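Washroom Safety Check, Gosselin Guest House, Ground Floor
Inspected by Lucie Gagnon, 14 July 2023
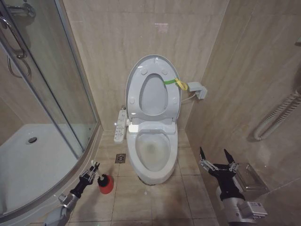
Ground floor bathroom, toilet with lid and seat raised. Grime at floor joint, see item 4.

1. Entry door and lock: OK
Latch opens from outside with a coin. Hinges tight.

2. Floor surface, slip hazard: NEEDS WORK
Threshold strip lifts at one corner when stepped on. Glue it down again or replace it. Bath mat has lost its rubber backing, remove from use.

3. Lighting and fan: OK
Fan was noisy at the last check. Réjean cleaned the blades and it now runs quietly.

4. Toilet, base and seal: NEEDS WORK
Dark ring where the porcelain meets the floor. Bowl does not rock when pushed side to side. Scrub the joint, dry it, and look again after 7 days. If the ring comes back, have the seal checked before anyone puts new caulk over it.

5. Toilet, seat and lid: OK
Hinge bolts hand tight.

6. Bidet controls: OK
Buttons respond. Wipe the panel with a damp cloth only, no spray cleaner.

7. Electrical: FOLLOW UP
Breaker for this room trips on test and resets. The breaker panel in the hall has no label for it. Gaétan Fortin to label. Cable to the back of the toilet should be clipped to the wall so a mop can't catch it.

8. Hot water temperature: NEEDS WORK
Too hot at the sink after running for a minute. Turn the heater down one mark and test again the next morning. Shower valve is fine.

9. Grab bar by shower: OK
Pulled hard in both directions, no movement. Screw covers missing, cosmetic only.

10. Cleaning products: NEEDS WORK
Bleach and descaler on the same shelf in the hall closet, one bottle with no label. Unlabeled bottle thrown out. Keep the other two apart.

11. Window: OK
Opens fully. Screen has a small tear, not a safety item.

Comments
Items 2 and 8 come first, before the next guests arrive. Mélanie Turcotte has the key to the heater room. The Plurer mat on order is the long size and will need to be cut, or sent back for the short one. Next full check in September. Items marked OK don't need to be looked at again before then unless a guest reports something.

Recent checklists
Kitchen and Pantry, Ground Floor
Stairs and Handrails
Smoke and CO Alarms, All Floors
Laundry Room and Dryer Vent
Outside Steps and Parking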